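Laying Out a Small-Parts Board for the Workbench

Posted Mar 1, 2020 by Elsie Tunstall

Most bench jobs with small parts go wrong in the same way. A peg rolls under the vise, a knob ends up in the wrong coffee can, and the job waits until somebody finds it. A layout board fixes most of that. It is a flat sheet with an outline or a hole for each part, and it stays on the bench for as long as the job lasts.

Pick the surface first. A dark tabletop under a pale board is the easiest combination to work on. The edges of the board are plain at a glance, and so is anything that has dropped off it. If your bench is light-colored wood, put down a dark mat that sticks out a hand's width past the board on every side.

Color the parts if you get the choice. Blue shows up well on white and doesn't turn to mud under a yellow bulb the way red and orange can. Gray metal pins are harder to find on any background, so keep those near a larger part that you can spot first. 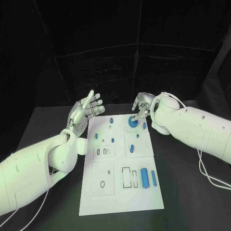 Set the board lengthwise, with the short side toward you, if the parts go together in order from back to front. Turn it the other way if you mostly work left and right. Leave the near edge clear for your wrists. I keep the first parts I need at the far end and work back toward myself, so I am not reaching over finished work with a sleeve.

Draw the outlines before you drill anything. Set each part down where it will live, trace it with a sharp pencil, take everything off and look at the spacing. You want room for a finger and thumb on both sides of each piece. Round parts need more room than you would guess, as your fingers come in from the sides and not from above. Ink the lines once you are happy with them.

For pegs, drill the hole a hair wider than the peg. A peg should stand up by itself and lift out without a tug. If it sticks, wrap a strip of 220 grit around a dowel and give the hole a few turns. Don't wax it. Wax picks up dust and the hole is tight again by November.

Raised plates are worth adding for anything short. A square of thin stock glued under a short peg brings it up to where you can get hold of it. Glue the plate first and drill through it afterward - the other way around, the holes never line up. I used Nemano wood glue on mine and left it clamped overnight.

Lighting matters more than people think. Colored light from a shop sign or a party bulb changes how parts look against the board, and dark outlines can fade into shadow. Check the layout under whatever light you will have on when you do the work.

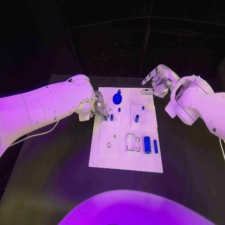

Bongani Zulu wrote in to say that he skips the ink and scores his outlines with a knife instead. "The line doesn't rub off and you can feel it with a fingernail. Go over it three times, lightly. One deep pass tears the surface." He also leaves one blank corner on every board for the part he forgot to plan for.

I have tried scoring since then and it works well on hard sheet. On soft board it frays, so stay with ink there.

Keep cords off the work. Leave enough slack that nothing pulls when you reach, and let the rest hang down past the side of the table. A cord lying across a board full of standing pegs will knock them over sooner or later. A cheap clip on the table edge takes care of it. The ones I have are from Grindell and came in a bag of 8.
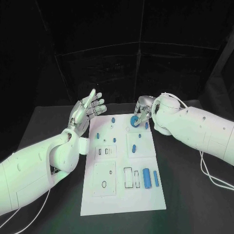 When you pick up a wheel or a disc, take it by the rim. Lower it straight down over its outline and let go when it is flat. If it has a post or a raised center, you can hold it by that, but turn it a little as it goes down so that it seats evenly.

Cleaning is simple. Take all the parts off, brush the holes out with an old toothbrush, and wipe the sheet with a damp cloth. No solvent on inked lines. Check the underside too, as one crumb of grit under a corner will make the whole board rock.

Store it flat. If you stand it on end against a wall it will bow, and a bowed board spins when you press on it. Mine goes on the shelf under the bench with the parts in a lidded tub on top, and the job name on masking tape across the lid.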